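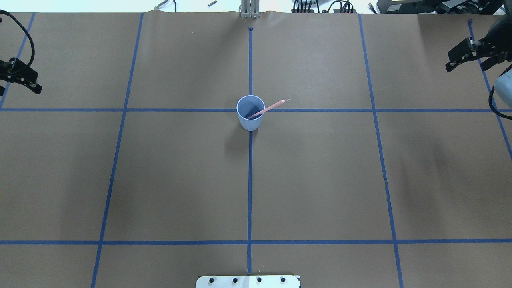
Kraft paper table cover, brown, on the roll. Sold by the roll or as a kit with the low-tack tape, and the kit is what most people end up with. Cover the whole top, run your lines of blue painter's tape straight over it, and you have a marked-out surface that's ready for sorting, crafts, packing or a stall. The light blue plastic cup with the pink stick in it sits just off a crossing of two lines, which is where we'd put a cup too, on the middle line where people can reach it from either side. Brown paper is kind to pale colours. Light blue, pink, white, all easy to spot.

Hekport Table Cover Kit
Product page updated 29 Nov 2023

What you get
One roll brown kraft paper, plain both sides
Two rolls blue painter's tape
One folding rule
One sheet of layouts (grid, lanes, place settings)
Cardboard tube with end caps for storing what's left

Cups, sticks and anything else you stand on it not included. Cups are on their own page, see Mirkness tableware.

Which roll
Two widths. Standard fits a normal trestle with a bit to fold under each side. Wide is for workbenches, school tables pushed together, big kitchen tables. If you're between the two get the wide. Trimming is easy, joining isn't.

Joining can be done though. Overlap the two sheets by a hand's width, tape along the underside first, then flip and tape the top if you must. A tape line over the join hides it nicely and gives you one of your grid lines for free.

Codes
292 – standard width kit
447 – wide kit
39 – tape only, single roll
200 – paper only, standard width

Please order by code, the names on the old price list were muddled and we are still getting orders for "the big brown one". Which could be either.

Laying the paper
Clear the table and wipe it. Let it dry propperly, damp under paper makes it cockle and it never goes flat again.

Roll out with the curl facing down. Leave it ten minutes if you can. If you can't, roll it backwards on itself once, loosely, that takes most of the spring out.

Fold the ends under the table and tape there. Don't tape the ends on top unless you have to, sleeves catch it.

Smooth from the middle outwards with a flat hand. Small ripples go once the tape is on.

Laying the grid
Start with the middle line. Everything else gets measured off that one so take your time over it. Mark the top and the bottom with a pencil dot, unroll more tape than you need, hold it taut and lower it onto both dots. Then press down.

Next the lines either side. Then the ones across. Measure at both ends of each line and not just at one, or they wander. From where you stand they will look as if they splay outwards anyway, on a deep table, so trust the rule and not your eye.

How many cells is up to you. Fewer than you think. Big cells for packing, one box to a cell. Smaller for beads, buttons, seed sorting, that kind of thing. For children make the cells big enough for a whole arm's worth of mess.

Write on the paper, don't write on the tape. Most pens skid on tape and then smudge. Pencil on kraft is fine, wax crayon better.

Moving a line
The tape lifts off the paper cleanly if you go slowly and pull it back low over itself. Pull straight up and you take the brown surface off with it. If it does tear, lay fresh tape over the tear and shift the grid along a touch. No one will mind.

Leave it down for a week or so, fine. Leave it all summer in a conservatory, less fine. We had a set down from July on a sunny windowsill bench and the tape had to be scraped off with a card. Paper had gone pale as well, except under the tape, so there was a lovely ghost grid.

What people use it for
Stalls. A cell per item, price written in the corner in crayon. When you sell something you can see the gap and fill it.

Packing orders. Lay out each order in its own cell, check against the slip, then box. Much quicker than it sounds and you stop putting the wrong thing in the wrong parcel, mostly.

Painting. Water cup at a crossing, one painter to each cell round it. Kraft soaks up drips but won't take a whole cup going over, see below.

Drinks tables. One cup per cell, initials next to it. Stirrers stand in the cup with the end sticking out over the rim, so no pot of them to knock over.

Taking a thing to bits. Bike parts, a sewing machine, a tap. Cells in the order it came apart, left to right. Put back together right to left. Noemi Testa on our packing bench did her whole kitchen mixer tap like this and had no bits left over, and has now told everyone.

Spills
It's paper. Blot straight away and it dries with a faint ring. A full cup of water will go through in a few minutes so lift the edge and get a cloth under if it's a table you care about. For really wet jobs put an oilcloth down first – the Cisby one is plain and thin enough that the paper lies flat on top.

Oil and butter leave a dark see-through patch. Doesn't come out. Cut the patch out and start again or put a plate on it.

Hot things. No. Use a mat.

Which tape
We supply blue because it shows up on brown across a room and because it comes off again. White masking tape works too but it looks grubby quickly. Please don't use parcel tape, it's there for good and the table suffers when you finally drag it off. Clear tape, you can't see the lines, so not much point.

On varnished or painted tables try a short bit underneath first. We haven't had trouble but old varnish is old varnish.

Tlapale layouts
The layout sheet in the kit has the three basic ones. There's a second pack, the Tlapale layouts, with fancier ones: diamonds, a race track, hopscotch for small toys, a long narrow one for sorting post. Comes as a folded sheet, free with either kit if you ask when ordering. Not sold seperately at the moment.

Storing
Roll what's left tight, rubber band at each end, back in the tube. Stand it up. Lying down under other things it gets a flat side and then the flat side shows up as a crease every turn.

Tape in a bag or a tin, on its side edge down picks up fluff and then every line has a hairy edge.

Used paper goes in with paper recycling once you've stripped the tape off. Check what your council takes. Painty bits in the bin.

Questions we get

Is it the same paper both sides?
Near enough. One side is a bit smoother. Tape sticks to both. Pencil is nicer on the rougher one.

Will it tear if children lean on it?
Not from leaning. Kneeling on it, yes, at the table edge mainly. Double it over along the edge if you've got climbers.

Can I have it in white?
Not from us. White paper shows every mark and the blue looks colder on it. Brown only.

Can you cut it to length?
Yes, paper only (code 200). Tell us the length in the order notes. Cut lengths can't come back.

How straight do the lines need to be?
For a drinks table, who cares. For packing, straight enough that a box sits in the cell. Use the rule.

Do I need the rule?
If you have a tape measure, no. But it's in the kit anyway and it's handy for pressing the tape down.

Does it smell?
A bit like a new cardboard box, first day.

Ordering and delivery
Order by code through the basket, or ring if it's more than ten kits as those go on a pallet and need someone in. Tubes are long so they don't go through a letterbox. Say where to leave it if you're out, dry please, a soggy tube means soggy ends to the roll and we can't do much about that.

Schools and halls can pay on invoice. Put the order number on the payment, there's always one with nothing on it.

Returns
Unopened kits within thirty days. Opened tape no. Opened paper only if it's damaged or the wrong width, and keep the tube as we need it to get it back in one peice.

Wide kit (447) is going out as normal. Single tape (39) is low, more due in with the next lot, orders placed now will be held and sent as soon as it lands.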